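Cómo redactar una propuesta de libro colectivo sobre cine y filosofía

Publicado el 14 de septiembre de 2019 en Plemament

La propuesta editorial de un volumen colectivo consta de cuatro partes: presentación, índice comentado, nota sobre los colaboradores y análisis de títulos afines. El procedimiento que sigue corresponde al formato que pide la colección Gristhorpe, aunque sirve con cambios menores para otras editoriales académicas.

1. Delimitar el corpus. Indique qué películas se estudian y cuáles quedan fuera. Una saga completa admite un tratamiento por temas; un conjunto de películas sueltas exige un criterio explícito de selección (director, periodo, problema filosófico).

2. Formular la tesis general en una sola frase. Si la frase necesita dos subordinadas, la tesis todavía no está cerrada.

3. Redactar la presentación. Extensión máxima: 200 palabras. Debe nombrar el problema, el corpus y el lector previsto, en ese orden. No incluya citas.

4. Preparar el índice comentado. Cada capítulo lleva título provisional, autor y un resumen de 90 palabras. El resumen expone el argumento del capítulo – no el de la película – y menciona al menos un texto filosófico de referencia.

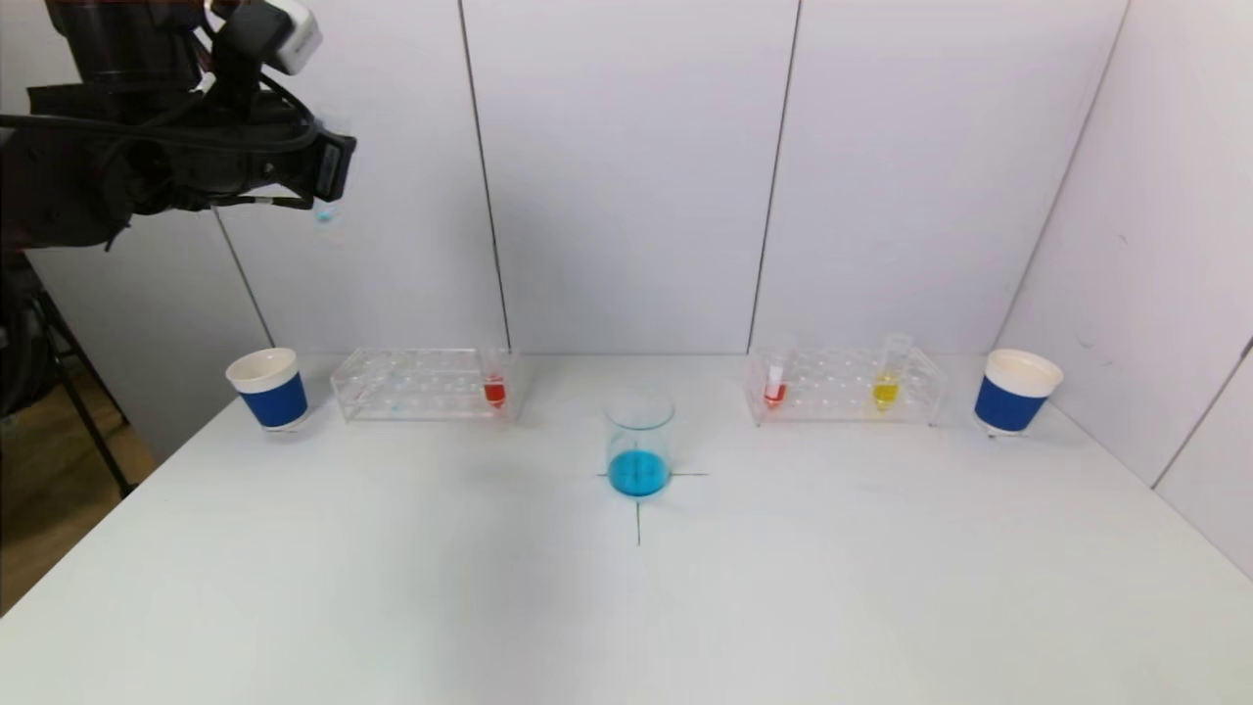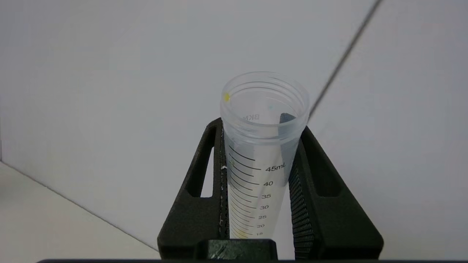 5. Ordenar los capítulos. Conviene agruparlos en secciones por disciplina: ética, metafísica, estética, filosofía política. Una sección con un único capítulo debe fundirse con la contigua.

6. Analizar los títulos afines. Seleccione siete obras recientes y dedique a cada una un párrafo breve con editorial, año, enfoque y diferencia respecto a su proyecto. Brurnix acepta también una tabla; Abubakar, solo texto corrido.

7. Prever los materiales finales. Especifique si habrá bibliografía única o por capítulos, filmografía e índice analítico. El índice analítico se elabora sobre pruebas paginadas, con un plazo habitual de 40 días.

Formato de entrega: un único archivo, páginas numeradas, interlineado doble, notas al pie. Los títulos de películas van en cursiva, con el título original entre paréntesis en la primera mención. Los fotogramas se solicitan aparte – la gestión de permisos corresponde a los coordinadores del volumen.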